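What Is a Countertop Made Of?

Kitchens, Part 3: Hard Surfaces
By Mateja Vukčević

A kitchen surface has a difficult job. People put hot pans on it, spill juice on it, drop spoons on it and wipe it many times a day. Most materials would wear out quickly. Paper would tear. Soft wood would dent. For this reason, many kitchens use stone or baked clay in the places that get the most use.

This page is about two of those materials: granite, which is a rock, and tile, which is a kind of ceramic.

Granite

Granite starts as magma. Magma is melted rock deep under the ground. When magma stays underground, the rock around it keeps the heat in, so it cools very slowly. Cooling can take thousands or even millions of years.

As the magma cools, crystals grow in it. Slow cooling gives the crystals time to get big enough to see without a magnifying glass. Each crystal is a mineral. The main minerals in granite are:

Quartz: looks gray or clear, like cloudy glass
Feldspar: white, pink or cream
Mica: thin, shiny flakes, often black or silver
Hornblende: dark green or black

The crystals lock together as they grow. There are very few gaps between them, and this makes the rock strong.

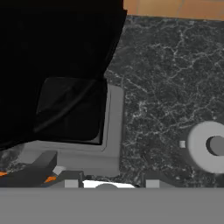 A dark granite countertop with a gray tray and a black cloth on it.

Stone sellers use the word "granite" for many hard rocks. A geologist is a scientist who studies rocks, and a geologist uses the word more strictly. Some very dark stones sold as granite are really a different rock called gabbro. Gabbro also forms from magma underground, but it has little or no quartz in it. In a shop, both may have the same label.

How hard is it?

Scientists compare minerals with the Mohs scale. It runs from 1 to 10. Talc is 1 and can be scratched with a fingernail. Diamond is 10. Quartz is 7 and feldspar is 6. The steel in a kitchen knife is usually between 5 and 6, so a knife will often leave a gray metal mark on granite without cutting into it. The mark comes from the knife, and it can be cleaned off.

Hard does not mean unbreakable. A thin piece of granite can crack if something heavy lands near the edge or if someone stands on it.

From the quarry to the kitchen

A quarry is a place where rock is cut out of the ground. Iulian Nistor works at the Brellis quarry, where the largest block cut last June had a mass of 2,254 kilograms. That is heavier than many cars.

The steps are:

1. Workers cut a block from the quarry wall with a wire that has small diamond beads on it. Water runs over the wire to keep it cool and hold down the dust.
2. The block goes to a sawmill. A saw with many blades cuts it into flat sheets called slabs.
3. A machine rubs each slab with rough pads, then smoother pads, then very smooth pads. This is polishing.
4. A worker measures the kitchen and cuts the slab to fit, with a hole for the sink.
5. A liquid called a sealer is wiped on. It soaks into the tiny gaps in the stone and helps keep oil and juice out.

At the Antoniadis sawmill, one slab goes past 13 polishing heads in a row. The first ones leave scratches that are easy to see. The last ones leave scratches too small to see, and the surface looks shiny.

Tile

Tile is made by people, but it also starts in the ground, as clay. Clay is made of very small, flat grains of mineral. When clay is wet, the grains slide over each other and it can be pressed into shapes. When it dries, it keeps its shape but is easy to break.

To make it hard, the clay is heated in a very hot oven called a kiln. This is called firing. Many tiles are fired at more than 1,000 degrees Celsius. Parts of the clay begin to melt and stick together. After firing, the tile cannot turn back into soft clay, even if it sits in water.

Most wall tiles have a glaze. Glaze is a thin layer of glass. It goes on as a powder mixed with water and melts in the kiln. Metals in the glaze give it color. Iron can make brown or yellow, copper can make green, and cobalt makes blue.

The wall behind a counter is called a backsplash. It catches water and food that splash up. Tile works well there, and the lines between the tiles are filled with a paste called grout, which sets hard.
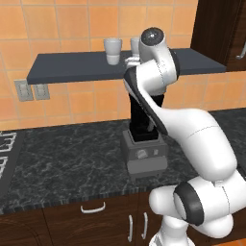 Orange tile on a backsplash, with a dark gray shelf mounted on it.

Try it: does it soak in?

You need a glazed tile, an unglazed clay flowerpot, a dropper and water. Ask an adult before you start.

Put one drop of water on the shiny side of the tile. Put one drop on the flowerpot. Wait 100 seconds. Look at both drops and write down what you see. Then turn the tile over and test the back, where there is no glaze.

Words to know

Ceramic: a hard material made by heating clay or similar minerals
Grout: the filling between tiles
Kiln: an oven for firing clay
Magma: melted rock under the ground
Slab: a large flat sheet of stone

Next: Kitchens, Part 4: Pots and Pans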